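아른베리 녹지관리소의 순찰·예초 자동화

아른베리(Arnberg) 녹지관리소의 순찰·예초 자동화는 관리소가 맡은 산책로와 초지의 점검, 풀베기, 노면 기록 업무에 자율주행 장비를 도입한 사업을 말한다. 현장에서는 그냥 "자동화" 또는 장비 이름을 따서 "루스타"라고 부른다. 시범 운영은 4월에 시작되었고 같은 해 정식 업무로 전환. 장비 자체보다는 근무표와 직무 구분이 바뀐 사례로 자주 인용되는 편.

개요

관리 대상은 자갈길, 길가 풀밭, 숲 가장자리, 넓은 초지. 구역은 모두 5개로 나뉜다. 도입 전에는 사람이 걸어서 돌고 종이 점검표에 적은 뒤 사무실에서 다시 입력했다. 입력은 대개 다음 날로 밀렸다. 지금은 순찰 차량이 정해진 경로를 돌며 노면과 식생 상태를 기록하고, 사람은 그 기록을 보고 나갈 곳을 정한다.

완전 무인은 아니다. 차량이 나가 있는 동안에는 반드시 감독자 한 명이 연결되어 있어야 하며, 예초 작업은 현장에 직원이 있을 때만 허용된다. 이 원칙은 시범 기간부터 바뀐 적 없음.

배경

도입 논의의 출발점은 인력 문제였다. 현장직 정원은 8명인데 여름철 예초 기간에는 순찰까지 같이 돌리기가 어려웠고, 그 결과 외곽 구역 점검이 자꾸 빠졌다. 외주를 늘리는 안도 검토되었으나 구역을 모르는 인원이 와서 배수 상태를 놓치는 일이 반복되어 접었다.

당시 현장 운영을 맡은 웬디 엘우드(Wendy Ellwood)가 작성한 내부 검토서가 사업의 기초 문서로 꼽힌다. 검토서는 업무를 "걷는 일", "보는 일", "판단하는 일", "손대는 일"로 나누고 이 가운데 걷는 일과 보는 일의 일부만 기계에 넘기자고 제안했다. 판단은 넘기지 않는다고 못 박았는데 이 구분이 뒤에 직무표의 뼈대가 된다.

장비 구성

루스타(Rusta)는 순찰용 소형 차량이다. 바퀴식이고 전방 카메라와 거리 센서를 단다. 속도는 사람 걸음에 맞춰 제한되어 있다. 보행자를 감지하면 멈추고, 길이 비켜질 때까지 기다린다. 우회는 하지 않는다. 초지로 벗어나 돌아가게 하면 바퀴 자국이 남는다는 현장 의견 때문에 기능 자체를 꺼 두었다.

데브나스(Debnath)는 예초기. 초지 전용이며 자갈길에는 올라가지 못하게 설정. 돌이 튀는 문제가 커서다. 길가의 풀은 여전히 사람이 손으로 벤다.

플리덱스(Flidex)는 기록과 배정을 맡는 소프트웨어이다. 차량이 보낸 영상과 위치를 구간별로 묶고, 이전 기록과 차이가 큰 구간을 목록 위로 올린다. 작업 지시를 자동으로 내는 기능도 있지만 관리소에서는 쓰지 않는다. 목록까지만 만들고 지시는 조장이 낸다.

순찰 구간의 성격

경로 대부분은 자갈 깔린 길이다. 포장도로용으로 만든 주행 설정이 잘 안 맞았다. 가장자리가 뚜렷하지 않고, 흙과 풀이 섞이는 데서 경계 인식이 흔들린다. 그래서 시범 초기에 가장 많은 시간이 든 작업이 길 경계를 사람이 직접 그어 주는 일이었다. 구간별로 화면을 띄워 놓고 어디까지가 길인지 표시. 지루하지만 경력자가 아니면 못 하는 일이라는 평이 많았다.

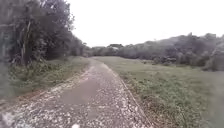 아른베리 녹지관리소 현장운영과 | 순찰·노면 담당

숲과 초지 사이를 지나는 구간이 대표적이다. 왼편은 자갈 옆으로 붉은 갈색 맨흙이 좁게 드러나 있고 그 너머가 풀숲과 나무, 오른편은 트인 초지. 옅은 색 돌이 길 양쪽 가장자리에 몰려 있고 가운데는 더 어둡고 매끈한 띠가 나 있다. 주행 설정은 이 가운데 띠를 기준선으로 삼는다. 멀리서는 길이 아주 가늘어져 경계 판정의 신뢰도가 떨어지므로 가까운 쪽만 기록에 쓴다.

흐린 날 영상이 판독에는 오히려 편하다고 한다. 나무 그림자를 패인 곳으로 잘못 읽는 일이 줄기 때문. 반대로 맑은 날 오후에는 숲 쪽 구간의 오탐이 늘어나 담당자가 일일이 지워야 한다.

하루 업무의 변화

출근은 오전 7시로 도입 전과 같다. 달라진 것은 첫 한 시간. 예전에는 모이자마자 구역별로 흩어졌는데 지금은 플리덱스 목록을 같이 본다. 밤새 바뀐 것은 없는지, 어제 보류한 구간은 어떻게 할지. 이 회의가 길어진다는 불만이 있었고 뒤에 서서 하는 걸로 바뀌었다.

차량은 회의 중에 먼저 출발한다. 감독자는 한 명씩 돌아가며 맡는데, 자리에 앉아 화면을 오래 보는 일이라 선호가 갈린다. 무릎이 안 좋은 직원은 반기고, 바깥일이 좋아 입사한 직원은 싫어한다. 반나절 이상 연속으로 맡지 않는다는 규칙은 직원 쪽 요구로 들어갔다.

현장 조는 목록에 오른 구간으로 바로 간다. 걷는 거리는 줄었지만 몸이 편해졌다고만 하기는 어렵다. 순찰은 사실상 쉬는 시간 역할도 했는데 그게 빠지고 배수로 파기, 가지치기, 자갈 보충 같은 힘쓰는 일이 연달아 붙었다. 도입 첫 여름에 가장 많이 나온 불만이 이것이다. 이후 힘쓰는 작업 사이에 도보 점검을 일부러 끼워 넣는 식으로 조정했다.

직무와 교육

정원은 줄지 않았다. 다만 퇴직자 자리를 뽑을 때 공고문이 달라졌다. 장비 점검과 기록 판독이 직무에 들어갔고, 예초기 운전 경력은 필수에서 우대로 내려갔다.

교육은 셀라마위트 피크레(Selamawit Fikre)가 설계했다. 정비 쪽 출신으로, 화면 조작보다 현장 확인을 앞에 두는 구성. 신입은 먼저 전 구역을 걸어서 돌고, 자기가 적은 점검표와 차량 기록을 나란히 놓고 비교한다. 어디서 갈리는지 말로 설명할 수 있어야 감독자 근무에 들어간다. 기존 직원에게도 같은 과정이 적용되었는데 이쪽은 반발이 좀 있었다. 수십 년 걸은 길을 또 걸으라는 거냐는 것. 결국 비교 과정만 남기고 도보 과정은 면제.

기록 판독에서는 경력 차이가 뚜렷하게 나타난다. 시스템은 자갈이 얇아진 곳을 잘 찾지만 왜 얇아졌는지는 모른다. 물길이 바뀐 건지 자전거가 많이 다닌 건지. 이런 판단을 메모로 남기는 칸이 따로 있으며, 쌓인 메모가 3000건을 넘기면서 신입 교육 자료로도 쓰인다.

안전과 책임

차량 정지 버튼은 차체와 감독 화면 양쪽에 있다. 누구든 누를 수 있고, 누른 이유를 묻는 보고서는 쓰지 않는다. 시범 기간에는 보고서를 쓰게 했다가 아무도 안 누르려 해서 없앴다.

점검 누락의 책임은 차량이 아니라 그날 목록을 확인한 조장에게 있다. 이 조항은 아직 논란이다. 조장들은 기계가 올리지 않은 구간까지 책임지는 것은 과하다고 주장하며, 관리소는 그래서 도보 점검을 남겨 둔 것이라는 입장. 합의된 문구는 없다.

영상에 보행자가 찍히는 문제도 있다. 얼굴은 저장 전에 흐리게 처리되고 노면 판독이 끝난 영상은 지운다. 직원이 찍힌 영상을 근무 평가에 쓰지 않는다는 내용은 별도 합의서로 정리되었다.

평가와 한계

외곽 구역 점검이 빠지는 일은 크게 줄었다는 것이 관리소의 평가이다. 이용객 민원 처리도 빨라졌다. 위치와 영상이 같이 남아 있어 현장을 다시 찾아가 확인하는 절차가 많이 생략된다.

한계도 분명하다. 비가 많이 온 뒤에는 차량을 내보내지 못하는데 정작 점검이 가장 필요한 때가 그때다. 이런 날은 예전 방식대로 전원이 걷는다. 나무 위쪽의 마른 가지도 차량 카메라 높이에서는 거의 안 잡힌다. 숲 가장자리 점검은 그래서 전부 사람 몫으로 남아 있고, 소리로 아는 것들, 예를들어 배수관이 막혀 꿀렁거리는 소리 같은 것은 기록할 방법이 없다.

엘우드는 뒤에 쓴 내부 글에서 종이 점검표를 너무 빨리 없앤 것을 실수로 꼽았다. 통신이 끊긴 날 적을 데가 없었다는 것. 현재는 조마다 종이 점검표를 한 묶음씩 다시 들고 다닌다.

같이 보기

자율 예초기
노면 점검
직무 재설계
플리덱스 구간 목록 작성 기준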